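Atelier partagé de Jilmont — cycle « Construire sa pince tenue à la main »
Polycopié de la séance 4 : montage, câbles, marqueurs
Intervenante : Yvette Beaulieu. Relecture : Ravinder Beaudoin
Lundi 28 juin 2021

Rappel de la séance précédente

Les corps sont imprimés, les glissières ébavurées, les doigts collés sur leurs supports. Ceux qui n'ont pas terminé l'ébavurage le font avant de passer à la suite : une glissière qui accroche fausse toutes les mesures d'ouverture, et on ne peut plus la reprendre une fois le boîtier fermé.

Le projet s'appelle Ikis. Il comprend 2 pinces, une par main, que l'on manipule comme des outils ordinaires. Les gestes enregistrés servent ensuite à commander le bras Lambrakis de l'établi. La pince tenue à la main et la pince du bras portent les mêmes doigts. Si vous modifiez les uns, modifiez les autres.

1. Les doigts

Chaque doigt est un coin imprimé en filament souple. La face utile porte un relief en losanges qui retient les objets lisses. Le collage se fait à plat, sous presse, et on laisse prendre jusqu'au lendemain.

Points à vérifier avant fermeture du boîtier :
les pointes se touchent sur toute la largeur quand on serre à fond ;
aucun doigt ne pivote sur son support quand on le pousse de côté ;
le relief est le même à gauche et à droite.

Si les pointes se touchent d'un seul côté, desserrer le support, glisser une cale de papier, resserrer. Ne pas limer les doigts : le filament souple s'arrache au lieu de s'user.

La caméra fixée sur la pince doit voir les deux doigts en entier, pointes comprises, et le sol ou la table au-delà. On règle l'inclinaison pince ouverte, puis on bloque la vis. Une fois l'inclinaison réglée, on n'y touche plus jusqu'à la fin du cycle, sinon les enregistrements d'avant et d'après ne se comparent plus.
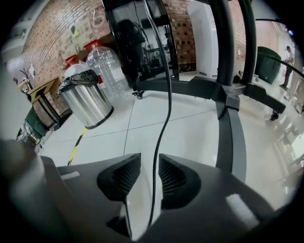 2. Les câbles

Le câble est la première cause de panne sur ce montage. Dans les premières versions il sortait droit vers l'arrière et tirait sur le connecteur à chaque rotation du poignet.

Consignes de passage :
laisser une boucle libre à la sortie du boîtier, assez grande pour tourner le poignet dans les deux sens ;
attacher le câble au boîtier, jamais au connecteur ;
faire passer le reste au sol du même côté pour tout le groupe ;
étiqueter les deux extrémités, gauche ou droite, avant de brancher.

Faites l'essai débranché d'abord. Bras tendus, bras repliés, poignets croisés. Si le câble se tend dans une de ces positions, rallonger la boucle et recommencer. Un câble qui passe entre les doigts dans l'image n'est pas un défaut en soi, mais il gêne la détection de l'ouverture quand il bouge — on l'écarte autant que possible.

3. Les marqueurs

Sous chaque pince se monte un cube blanc imprimé de motifs noirs et blancs. Les motifs permettent de retrouver la position et l'orientation de la pince depuis une caméra extérieure ou portée sur la tête. Chaque face visible doit porter un motif différent, et les deux cubes ne doivent avoir aucun motif en commun.

Le côté du cube mesure 50 mm. Cette valeur est à reporter dans le fichier de configuration, à la ligne « taille ». Le groupe de Ravinder a perdu une après-entière séance en juin pour avoir laissé la valeur par défaut : toutes les distances étaient fausses dans la même proportion, et les courbes avaient l'air correctes.

Imprimer les motifs sur papier mat. Le papier brillant renvoie les lampes et le motif disparaît par moments. Coller sans bulle, en partant du centre. La bordure noire doit rester entière, avec du blanc tout autour.

4. Tenue en main

On saisit la poignée sous le cube, sans poser les doigts sur les faces imprimées. Les avant-bras restent dégagés, manches relevées si elles sont larges. Pour la prise de référence, on s'assoit, jambes allongées, et on tient les deux pinces devant soi au-dessus du sol, cubes tournés vers la caméra de tête. 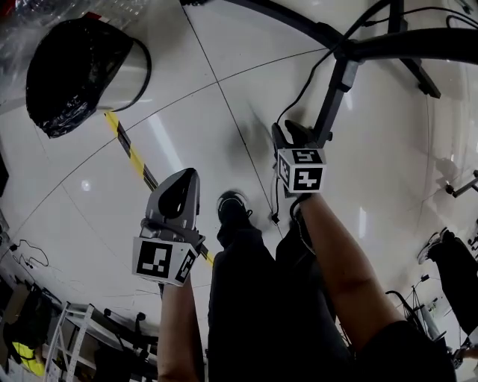 La prise de référence dure le temps de compter lentement jusqu'à dix, sans bouger. Ensuite on ouvre et on ferme chaque pince, la gauche puis la droite. Le logiciel Grarnska note l'ouverture maximale et l'ouverture nulle, et s'en sert comme bornes pour toute la session. Si vous changez de personne, refaites la prise : tout le monde ne serre pas avec la même force.

Défauts fréquents à ce stade :
un cube est perdu dès qu'on tourne le poignet. Revoir la position de la main ou l'éclairage ;
gauche et droite sont inversées dans le fichier. Vérifier les étiquettes des câbles avant de modifier quoi que ce soit dans le logiciel ;
l'ouverture nulle varie d'un essai à l'autre. En général un doigt mal serré, voir partie 1.

5. Enregistrement d'essai

Chaque binôme produit un enregistrement court : saisir un gobelet, le déplacer, le reposer, relâcher. L'essai de démonstration compte 632 images par caméra. Le vôtre peut être plus long ou plus court, mais le nombre d'images doit être le même pour toutes les caméras. S'il diffère, la synchronisation n'a pas démarré et il faut refaire l'essai.

Nommer le dossier avec les initiales du binôme et le numéro de l'essai. Pas d'accents ni d'espaces.

À préparer pour la séance 5

Relire la partie 3 et vérifier la valeur « taille » dans votre fichier. Apporter un objet rigide et un objet mou, tous deux assez petits pour tenir entre les doigts. Les binômes qui impriment encore leur second cube réservent la machine auprès d'Yvette.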